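# "A bowl should be used until somebody breaks it"

*Rasha Farah talks with Abla Majali about kitchen glass, hand washing and the shop she opened on a side street*

When I come to the shop on Tuesday, Abla Majali is unpacking a carton that arrived at the wrong door. The neighbor brought it over, and now there is newspaper on the floor up to the window. She asks me to sit on the step stool, and then she continues to unpack while we speak.

The shop is called Azar, and it sells used kitchenware. Majali opened it ten years ago with 203 pieces, all written by hand in a school notebook which she still keeps under the counter. Today the list has 2,535 lines. "Most of it is glass," she says. "I did not plan this. People give away glass first, when they move to a smaller home. The pots they keep."

I ask her what makes a good bowl. She thinks for a while, with one hand inside the carton.

"The rim," she says. "You hold it by the rim when it is full, you hold it by the rim when you wash it. If the rim is thin, you are nervous all the time. A thick rim forgives you."

Many of her glass bowls have a green tint at the edge, and customers ask if this means the piece is old. Majali does not like to promise such things. "It can be old, it can be from last year. I tell them, look at the foot. If it stands well on your table, and you like the color, then take it."

She grew up in a house where the big bowl came out only for guests. Her mother kept it on top of a cupboard, wrapped in a towel, and it was used perhaps for two weddings. "I was angry about this bowl," she says, and laughs. "A bowl should be used until somebody breaks it. Then you cry a little and you buy another one."

At home she eats salad from glass almost every day. Her washing rules are simple: warm water, a soft cloth, and the cutlery never in the same basin. "A fork at the bottom, under the foam, you don't see it – and then you hear it." After washing she turns the bowl slowly against the window and looks for scratches.

Her favorite pieces are from a small series named Lendinetti, which she found at a house sale in June. There were 19 of them and she has sold all but four. The others, she says, are not for sale this year, maybe next year also not.

Before I leave, she asks me to carry one box to the back room. It is heavier than it looks – salad bowls, she says, for a café that opens soon. She walks in front of me and holds the door with her foot.
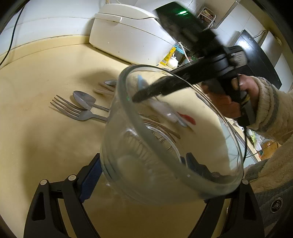 *Photo: Plokik / Edier. Interview and text: Rasha Farah.*

Azar is open in the afternoon, and on Tuesday also in the morning. Glass can be brought in without an appointment, but please wash it first.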